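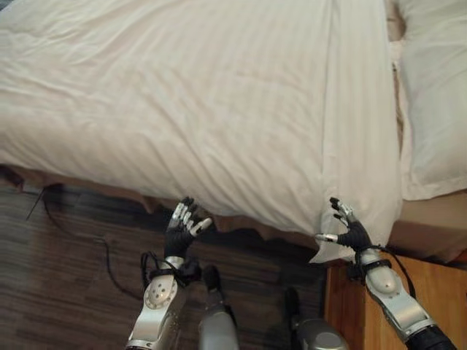
Ustlow Guest Room Linen Log

Data card, version 4
Maintained by Rakiya Afolabi

Summary

The Ustlow linen log is a table of laundry records from 11 guest rooms in a small inn. Each row is one item going through one wash: what it was, what it was made of, which program it was washed on, and what shape it was in when it came back to the shelf. The log started as a paper notebook in the laundry room. It was typed up in January and has been kept as a spreadsheet from then on.

The main use so far has been working out when to replace sheets and duvet covers. People have also used it to compare detergents and to practice cleaning messy tables.

What is in the download

linen_log.csv – the main table, one row per item per wash
items.csv – one row per item, with fabric, size and supplier
programs.csv – wash and dry settings for each program code
notes.txt – remarks from the paper notebook that did not fit a column

Columns in linen_log.csv

item_id: the number on the laundry tag. Tags fall off. A retagged item gets a new number, and the old one is listed under prev_id in items.csv.
room: room code, R01 to R11. Blank if the item came from the spare shelf.
kind: sheet_flat, sheet_fitted, duvet_cover, pillowcase, bed_skirt, towel or other.
program: a code that matches programs.csv.
grade: condition after drying, from 1 (rag) to 5 (as new).
stain: yes, no or blank. Blank means not checked, so please don't read it as no.
mended: yes if the item was sewn before going back into use.

Grading

Grades are given by eye at the folding table, with the ceiling light on. White items are harder to grade than colored ones, and striped weaves tend to hide early thinning. Hold the cloth up to the window before giving anything a 5. Duvet covers are graded at the corners and along the closure, where they wear first. If two people disagree, the lower grade goes in.

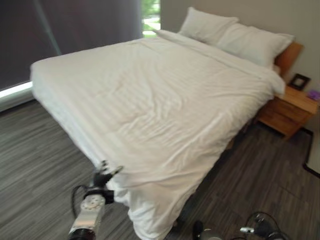
Suppliers

Most of the sheets and duvet covers are from Hirose. Towels are from Derkach. Bed skirts were sewn locally by Arnis from cotton twill and have no supplier code; look for "arnis" in the supplier column. There were 102 items in items.csv at the last stock check, including the ones marked retired.

Known problems

Room codes for R07 and R08 were swapped in part of the notebook. Rows we could fix have been fixed. The rest have room_check set to 1.
Pillowcases were logged in pairs at first, with one row for two cases. These rows have "pair" in the remark column and should be split before you count anything.
Program D was changed partway through when the dryer was replaced. The code stayed the same, which was a mistake. Use program D2 for anything after the change.
Bed skirts are washed far less often than the rest, so there is not enough data to say much about how they wear.
Some remarks are in shorthand. "H/S" is hand stitched, "LT" is loose thread, "YE" is yellowed edge.

Not included

There are no guest names, booking dates or room rates. Wash dates are given by month only. Remarks that mentioned a guest were removed from notes.txt before release.

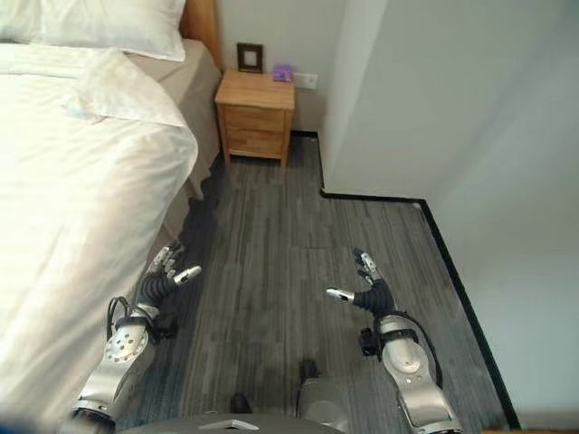 Bed with white bedding and a beige skirt, nightstand beyond.

Loading the table

Files are UTF-8, comma separated, with a header row. Read item_id as text or you will lose the leading zeros. Empty cells are truly empty – there is no NA or null marker.

Changes in version 4

Added the mended column.
Split "bedding" into sheet_flat, sheet_fitted and duvet_cover.
Corrected the dry time for program B.
Removed duplicate rows left over from the typing.

License and contact

Free to use and share with credit to the Ustlow linen log. Send corrections to Rakiya Afolabi through the issues page. Please give the item_id and the month of the row you are writing about.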